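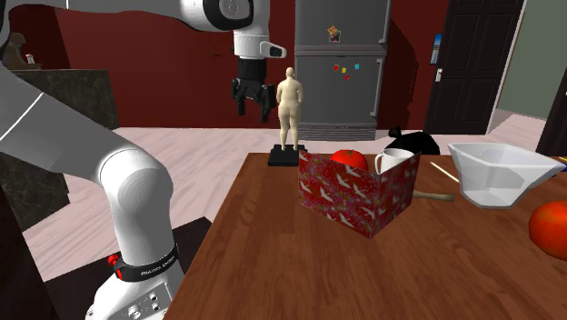 A kitchen countertop is a raised, flat work surface used for preparing food. It is usually fixed on top of base cabinets and may also hold a sink or a cooktop. The word "worktop" is more common in British English.

Materials

Countertops are made from natural stone, wood, ceramic tile, metal, concrete, laminate and engineered stone. Granite resists heat and scratches well but is usually sealed to keep out stains. Marble is softer and is marked by acids such as lemon juice and vinegar. The veins in marble come from minerals that were present in the original limestone. Laminate consists of a printed layer bonded to a board core and can copy the look of stone at a lower price.

Dimensions

In the United States, most counters stand 36 inches above the floor and are 25 inches deep. Islands are often deeper, particularly where one side is used for seating.

Local production

The town of Plesar has supplied stone for counters for several generations. Its main quarry, Flernero, opened in 1,814 feet of hill country north of the town and yields a dark gray stone with pale veins. Slabs are cut to a thickness of 3 centimeters at the Mohamedi works, where 67 people are employed. Around 33 percent of the output goes to kitchens, and the rest is used for flooring and window sills.

See also

Backsplash
Butcher block
Kitchen cabinet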